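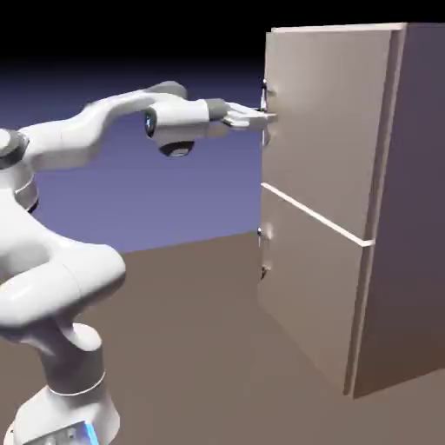 *Simulated robot arm reaching for a cabinet door handle*

# Beltumham council walkout, week whatever. Are we okay with this?

**marshgate_dee** wrote:

So I sat through the whole thing again last night (I know, I know, get a hobby) and the four Warard members still didn't show for the budget vote. Their chairs were just sitting there with the name cards out. Council President Jankauskaitė called the roll, waited, called it again, and then everybody went home at 7:40 because there weren't enough people to vote on anything.

My problem is they're still collecting the stipend. It's $805 a month, it's in the town budget, you can look it up. I voted for one of these people! If you don't like the budget, come in and vote no and make a speech. I'd even clap.

---

**two_dollar_hoagie** wrote:

> If you don't like the budget, come in and vote no and make a speech.

They did that in May, Dee. All four of them voted no on the Haneo Street rezoning and it passed anyway, and then the public comments got cut down to a page and a half in the minutes. I was one of those comments. I talked for my full three minutes about the drainage and the minutes say "resident expressed concerns."

Staying out is the only thing they've got that makes anybody pay attention. I don't love it but I get it.

---

**PorchlightPam** wrote:

I get it too but my sister works at the Hemmin branch library and they can't hire for summer until the budget goes through. She's been covering the desk alone on Saturday hours and there are 28 kids signed up for the reading thing already. So it isn't the council president who's getting squeezed here, it's her.

---

**two_dollar_hoagie** wrote:

That's fair about the library. I'd point out the president could pull the library money out and pass it separately, they did it with the snow plow contract two winters ago.

---

**marshgate_dee** wrote:

Pass it separately with WHAT quorum, hoagie

---

**two_dollar_hoagie** wrote:

ok yes. But the Warard people said they'd come in for that one item if it was the only thing on the agenda. It was in the letter they sent around.

---

**old_ferry_rd** wrote:

I've got the letter in front of me. What it says is they would "consider attending." I've been married 17 years and I know what "consider" means.

I'm not a fan of Helju Jankauskaitė, for the record. I think she runs the meetings like she's got a bus to catch, and the minutes thing is a real complaint. But she offered to put the full comments online and she offered them two seats on the finance subcommittee, and they said no to both. At some point you've been offered something and you have to say what you want instead.

---

**tamarack88** wrote:

What they want is a new vote on Haneo Street. It's the first paragraph of the same letter you're holding.

And can we drop the "immoral" talk? She used that word at the end of the meeting and it made me madder than the walkout did. It's a legal tactic. The majority side did the exact same thing over the sewer bonds when they were the ones losing, and I don't remember anyone over there giving back a dime of their stipend.

---

**marshgate_dee** wrote:

I did complain about it then, Tam! I wrote to the paper! They printed it with my name spelled wrong.

But yeah, "immoral" was dumb. I winced. You don't get people back in a room by calling them that.

---

**PorchlightPam** wrote:

Does anyone know if there's a limit on this? Like can a member just not come forever?

---

**old_ferry_rd** wrote:

Charter says a seat can be declared vacant after a member misses six regular meetings in a row without being excused. Special sessions don't count. By my math they're at four. The catch is the council has to vote to declare it vacant, and you see the problem with that.

---

**two_dollar_hoagie** wrote:

lol

Also they've been sending in excuse letters. I don't know if "we object to the proceedings" is an excuse but somebody's going to have to rule on it.

---

**tamarack88** wrote:

The town attorney said the chair rules on it. So, Helju. Which is going to go over great.

---

**PorchlightPam** wrote:

Okay well I'm going to the next one and I'm talking about the library, and I don't care which side gets annoyed. Sign-up sheet opens at 6:30 and they only take the first 20 speakers, so get there early if you want in. Dee, are you driving? I can't park on that hill anymore with my knee.

---

**marshgate_dee** wrote:

I'll pick you up at 6. Hoagie, there's room in the back if you promise not to bring up the drainage.

---

**two_dollar_hoagie** wrote:

I'll consider attending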